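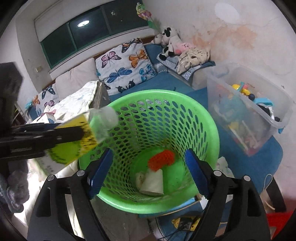 A reader of my February piece wrote in to say that planners ought to be thrown out altogether, and that one big learned policy will soon do the tidying up without any of our fussy old code. I have a good deal of sympathy with that, having spent more evenings than I'd like inside the Dornent planner, which asks for 75 settings before it will drop a bottle into a wastebasket.

But I do still want a layer I can read! When our build at Stolimlow let go too early last winter, the log gave me the line, and the fix was a grip check run at 50 hertz - dull stuff, and I was very glad of it. With a policy alone we'd have gathered another 30 demonstrations and hoped for the best.

So by all means let the learning choose the grasp (it is better at it than I ever was), and keep a small, plain program above it that knows when to stop and ask.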